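6. Running a grasp from the head camera

Use the steps in this section to run a single pick from a bowl or other open container with Pernora. It assumes that the arm is homed, the head camera has been calibrated, and the Distgate bridge is up. If the status bar shows the bridge in amber, go back to section 5 before you continue.

Caution: Keep the stop button within reach any time the planner is set to Live. The Hold key on the keyboard only pauses the planner. It does not cut power to the arm.

6.1 Load the surface

1. Open the Pernora console and select Workspace, then Surfaces.
2. Choose the surface you fitted during calibration, or press Fit New.
3. Wait for the plane to turn solid green. A flickering plane means the fit is being recomputed on every frame.
4. Set Surface Finish to Glossy if the table reflects the ceiling lights. Leave it at Matte for cloth, cork, or unfinished wood.
5. Press Lock Surface.

Note: Glossy turns on the highlight filter. Without it, bright spots on a polished top come back as holes in the depth map, and the planner treats each hole as a place it can't check. Plans will still come out, but they take long detours.

6.2 Mark the container and the target

1. Switch to the Scene tab and press Segment.
2. Click the container once. The outline should follow the rim. If it follows the shadow under the bowl instead, raise Edge Contrast one step and press Segment again.
3. Set the type to Open Container. The planner will then allow the fingers to go below the rim but will keep the rim itself as an obstacle.
4. Click the item to be picked and set it as Target.
5. If the container has a liner, such as a paper napkin, click the liner and set it to Soft. A liner left as Unknown is treated as part of the target, and the grasp will be planned too wide.
6. Leave everything else on the table as Obstacle. There is no need to name these items.

Items close behind the container matter more than items off to the side. Dishes and cups along the back of the table limit how far the wrist can tilt on the way in. If you get the message NO APPROACH, try moving the container forward before you change any planner settings.

6.3 Plan the approach

1. Open the Planner tab and select Top Down.
2. Set Approach Steps to 6. Fewer steps give a faster motion but leave less room for the check in 6.4.
3. Press Preview. The planned path is drawn over the live view.
4. Check that the path clears the rim on both sides.
5. Switch the planner from Dry Run to Live and press Go.
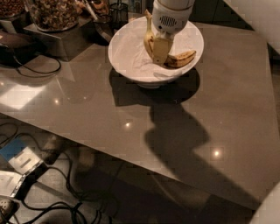 Figure 6-1. Head camera view with a finger pad against the target inside the bowl.

Curved items can rock or tip when a pad presses on one side, and one end may be lifted clear of the liner. Pernora tracks the target by its outline, so a large change in pose shows up as a drop in the Match value. Use Match to decide what to do next:

Match stays in the green band: press Continue.
Match drops into amber: press Hold, then Re-segment, then Continue.
Match drops into red: press Retreat and start again from 6.2.

Caution: Do not reach into the container while the planner is in Hold. The arm can still make small corrections to keep its position.

6.4 Check for arm and shadow masking

The head camera sees the arm as well as the table, and on some approaches the forearm covers a good part of the view. Burkness removes the arm from the depth map using the joint readings. It does not remove the arm's shadow. On a light table with strong overhead lamps, the shadow can be long, and it moves with the arm.

1. Open View, then Masks.
2. Turn on Arm Mask. The arm should be filled in flat blue, with no table showing inside the blue area.
3. If a strip of the arm is left uncovered, raise Mask Margin to 3 and look again.
4. Turn on Shadow Mask. Leave Shadow Mask off when the arm is parked. 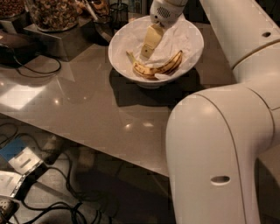
Once both masks are on, the planner works from the last clear view of any area the arm is covering. That view is kept until the arm moves away, so do not slide objects around behind the arm during a run. The planner will go on using the old positions — and it will not warn you.

If the mask is shifted to one side along the whole length of the arm, the margin is not the problem. The camera offset is wrong. Repeat the head camera calibration in section 4.

6.5 Save the run

1. Press Retreat and wait for the arm to reach the park position.
2. Switch the planner back to Dry Run.
3. Press Save Run. The log is written to the Sowa folder you chose at install.
4. Add a label if you plan to compare runs later. Labels can't contain slashes.

Sowa stores the joint readings, the masks, and the Match value for each frame. Color frames are saved only if Keep Color is checked before you press Go. A saved run can hold more than 1,159 frames, but the viewer loads only the first 1,159 unless you select Load All.

6.6 Messages

NO APPROACH — every path to the target is blocked. Move the container or the items behind it.

SURFACE LOST — the locked plane no longer fits the depth data. Check whether the table or the head was bumped, then repeat 6.1.

E-911 — the Distgate bridge stopped sending joint readings. The planner goes to Hold without being asked. Restart the bridge, park the arm by hand from the Jog panel, and begin again at 6.1. Do not press Continue after this message.

TARGET SPLIT — the target outline has been broken into two or more pieces, most often by a finger crossing in front of it. Press Merge if the pieces belong to the same item.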